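Stadby Users Forum > Manipulation > End effectors and wrist sensing
Topic: Perforated fingers versus smooth pads on a two-finger gripper, and wrist camera placement
Posts in this topic: 8

jkaczmarczyk
Jolanta Kaczmarczyk, Graltbridge Test Laboratory
30/09/2018

Colleagues,

Our laboratory has been asked to recommend a single finger set and a single wrist camera position for the household handling bench. The recommendation will apply to all four stations and will be difficult to reverse once the mounting plates have been ordered. I am therefore posting our interim position for comment before it is submitted.

The candidates are the Dervishi perforated fingers, which are black with a regular grid of small holes on the inner face, and the Vemanska smooth elastomer pads. Both sets fit the same parallel gripper. The controller, the approach speed and the closing force limit were held constant for the comparison. The camera is fixed at the wrist and looks out between the fingers.

The task list covers two classes of object. The first is rigid toiletries, chiefly pump bottles. The second is folded and bunched cloth. We completed 410 grasps divided equally between the two finger sets. On rigid items there was no difference that I would be willing to defend in a report. On cloth the perforated fingers held the fold more reliably during the lift, and the smooth pads tended to release one layer.

The wide standoff view, with the fingers open, is the one on which the detector is run. 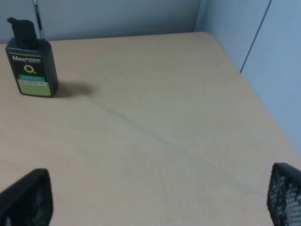 My reservation concerns the amount of the image given over to the fingers. With the jaws at full opening they occupy both lower corners, and the perforated face produces high-contrast detail in a region where the detector has no use for it. We have applied a fixed mask at each side. The mask is adequate at full opening. It is less satisfactory once the jaws begin to close, as the fingers then move out from under it.

The interim recommendation is the Dervishi fingers with the camera in its present position. Comments are invited, particularly from sites that have operated both.

----

l.rainer
Leopold Rainer

Thank you for the clear statement. I do not agree with the recommendation as drafted.

A comparison under a constant force limit favors the perforated finger. The smooth pad is specified for a higher closing force on textiles, and a tester who holds the limit down to protect a pump bottle has in effect tested the pad outside its intended range. At our site the pads were run with a separate limit for each object class, and layer release ceased to be a significant cause of failure.

I would also ask how the fingers are cleaned. Holes collect lint. After a long session with terry cloth we found fibers lodged in the lower rows, and the grip on smooth plastic declined until they had been removed.

----

jkaczmarczyk

The constant limit was deliberate. The bench controller does not yet support a limit by object class, and the recommendation has to be valid for the bench as it stands. I accept that this should be stated in the report, and I will add a sentence to that effect.

Fingers are brushed between sessions. We have not measured the effect of lint on rigid grasps and I make no claim about it.

----

namgil_h
Nam-gil Heo

My comments are limited to the camera.

The fixed mask can be replaced by one that is indexed to jaw opening. The controller already reports the opening at every cycle, so a table of masks is sufficient and no segmentation is needed. We recorded 2107 images across the full stroke and built the table in an afternoon. The improvement in false detections near the fingers was immediate.

The larger difficulty with a wrist mount is the final approach. The lens we were supplied has a fixed focus, set for the standoff distance. When the target is a rigid bottle this matters little, as the pose is already known and the approach can be completed without vision. Cloth is another matter. It deforms as soon as it is touched, and the edge one intends to take hold of is seldom where it was at standoff. One would like to use the last portion of the approach for correction, and at that range the image becomes very soft.

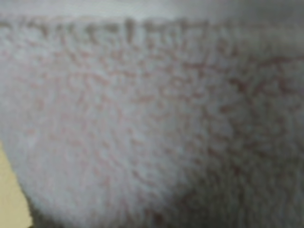
What remains usable at close range is low-frequency information: the outer contour of the cloth, the boundary between lit and shaded areas, and at times a hem, provided that its ribbing has enough contrast. We have had moderate success following the contour alone. Attempts to track individual features in the pile were abandoned, as the matches were not stable from one image to the next.

For this reason I would question whether the camera position should be settled before the lens. A position that is correct for one focal setting may be incorrect for another.

----

yejioh
Ye-ji Oh

I support the point made by Nam-gil Heo regarding the lens and would go somewhat further. In my view the bench should have two cameras, one at the wrist and one fixed overhead. The overhead camera would supply the cloth outline until contact, and the wrist camera would then be used for rigid items and for verification after the lift.

The objection will be cost, and the calibration burden across several stations. I acknowledge both.

On the fingers I have a question for the laboratory. Was the orientation of the cloth fold randomized? In our own trials the result depended far more on whether the fingers closed across the fold or along it than on which surface was fitted.

----

jkaczmarczyk

Fold orientation was varied by the operator but was not drawn from a random list. That is a fair criticism. I will ask for the cloth portion to be repeated with an assigned orientation for each grasp, and the interim recommendation will be held until the repeat has been reviewed.

With respect to a second camera, the present budget does not allow it. The overhead position would also be obstructed by the arm during the last part of the approach at two of the stations, where the table stands close to the walls.

----

o_wikstrom
Ottar Wikström, section moderator

A short contribution from the maintenance side, as we have both finger sets in regular service.

Our log for the perforated set stands at 3319 closing cycles on mixed objects. There is visible rounding at the edges of the holes nearest the tip and none elsewhere. The smooth pads in the same service required replacement earlier, owing to a tear at the mounting screw – a matter of design at the screw seat and no reflection on the elastomer. Mr. Rainer's remark on lint agrees with our experience. A stiff nylon brush removes it. Compressed air did not, and in several cases drove the fibers further in.

I would caution against one practice. Some operators paint the inner face of the perforated fingers matte black in order to quiet the image. The paint fills the holes at the rim and changes the grip. If the bright pattern in the corners is a nuisance, it should be dealt with in the mask, as described earlier in this topic.

The mask table would be of use to other members. If Nam-gil Heo is willing to release it, I can place it in the shared files section together with the jaw opening values.

----

l.rainer

I am satisfied that the force limit will be stated in the report. I maintain that the pads have not been given a fair trial on textiles, and I would prefer that the report describe the result as applying to a single-limit controller and leave the general question open. With that wording I would withdraw my objection to the order for the mounting plates, which as I understand it accept either set.

----

namgil_h

The table may be released. It was built for the 85 mm jaw, and members with the shorter stroke should discard the upper entries. I will send the file to the moderator this week with a note on the lens setting used.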